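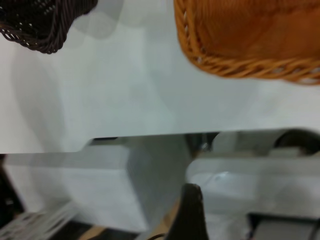

Dark one or honey one? Both on the white table.

ploline_pat: Need a basket for the bread. The other gets post and dead batteries. Votes please.

Rava3: Dark. Hides crumbs, and sins generally.
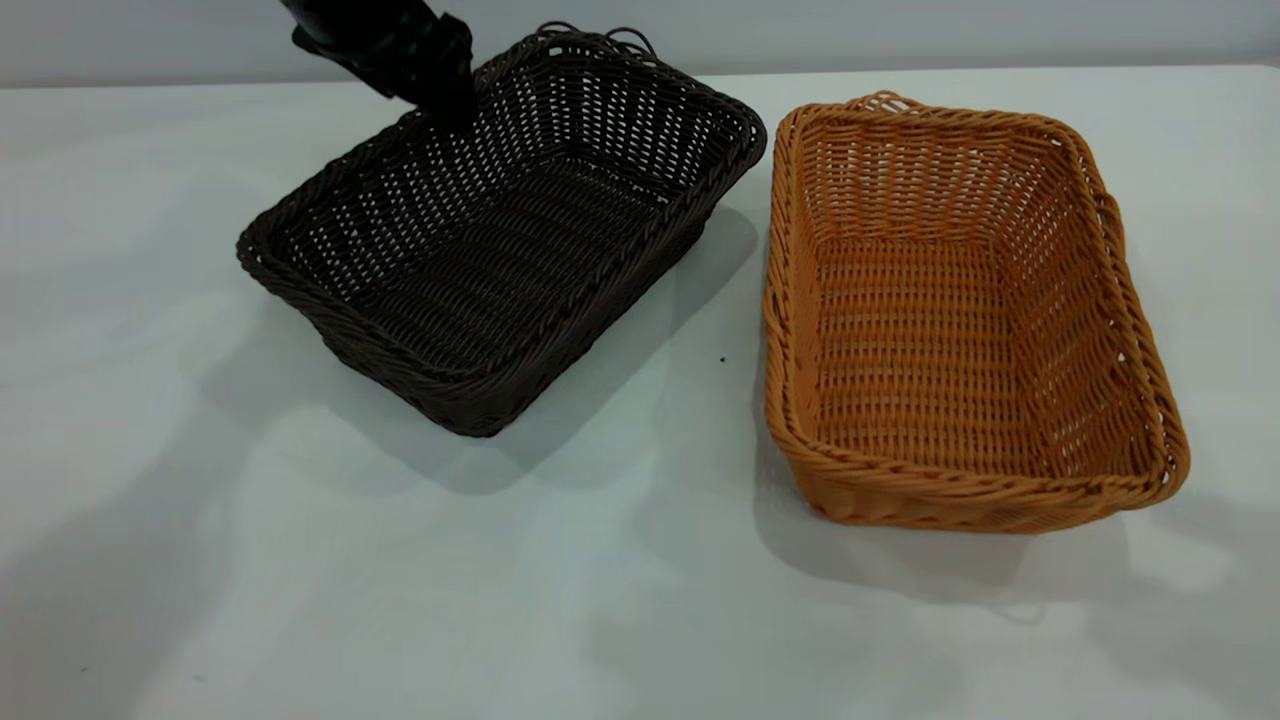

Photo: Tamer Twal

hirose_h: Disagree. Dark looks like a pub carvery. Also it has loose loops sticking up at the back of the rim – they'll have your cardigan.

Rava3: Tuck them in, it's four minutes' work.

hirose_h: You said that about your chair in January.

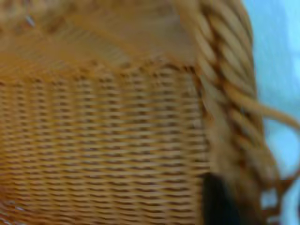
How do you clean crumbs out of a tight weave?

Old toothbrush, then bang it upside down over the sink.

ploline_pat: Honey for bread, then. Dark gets the batteries.

Rava3: Wrong, but it's your toast.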